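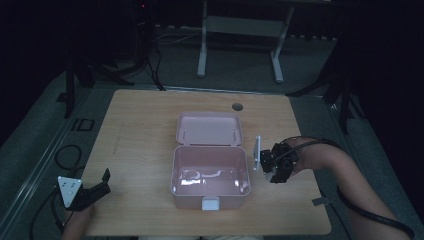 Restoring Bornbridge: a conversation with the lab

The comedy Bornbridge has been out of circulation for decades, except for a video transfer made from a faded release print. A new version, scanned from the original camera negative, opens in Rutherford in March. The work was done at Celeck, a small lab that mostly handles 16mm and 35mm features. We spoke with the technician who supervised the scan and the cleanup.

The negative arrived on 17 reels, in fair condition. "Shrinkage was under one percent, so we could run it on the normal gate," the technician said. "The splices were the weak point. It was a cement-spliced negative, and the cement had dried out. We checked all of them by hand before anything went on the scanner."

Two sections of the negative were missing, both from the courtroom sequence. The lab filled them from a duplicate held by Hasport, the film's former distributor. "The duplicate is two generations down. It has more contrast and more grain. We matched the black level and the color, and we left the grain alone. If you add softness to hide the join, you get a third look that doesn't match either source."

Cleanup was done in two passes. An automatic pass removed single-frame dust, and a manual pass dealt with whatever the software missed or got wrong. The manual pass took 236 hours and covered 163 shots.

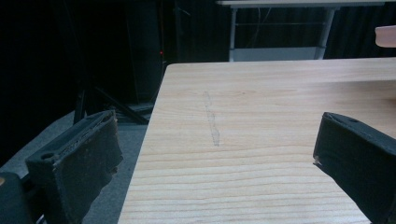

The harder question is what counts as damage. The software compares each frame with the ones before and after it, and treats anything that shows up in only one of them as dirt. It does well with white specks and badly with rain, sparks and fast hands. Marks that belong to the set need a person's eye. "Take a pale wooden tabletop with a faint gray scuff on it," the technician said. "A thin streak, uneven, a little darker at the lower end. In a still frame you could read it as a stain on the film. Then the camera pans and the streak moves with the grain of the wood, so it belongs to the table and it stays. A stain on the film won't follow the pan."

Several of these had been painted out in an early test and were put back after a frame-by-frame check against the raw scan.
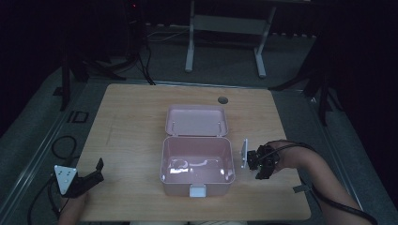 Sound

The track came from a magnetic master, which had kept better than the picture. The lab removed hum and a low rumble under the dialogue, then stopped. "There is hiss in the quiet scenes. You can take it out, but the consonants go with it. We tried it on one reel and went back."

The mix is still mono. A stereo version was discussed, but no separate music or effects tracks could be found.

Delivery

Celeck has made a digital cinema package and a new 35mm negative for storage. The raw scan is kept without corrections, on two sets of tape in separate buildings. "If somebody disagrees with our grading in twenty years, they can start from the scan," the technician said. The next job on the bench is a set of trailers, the longest of them on an 800-foot roll.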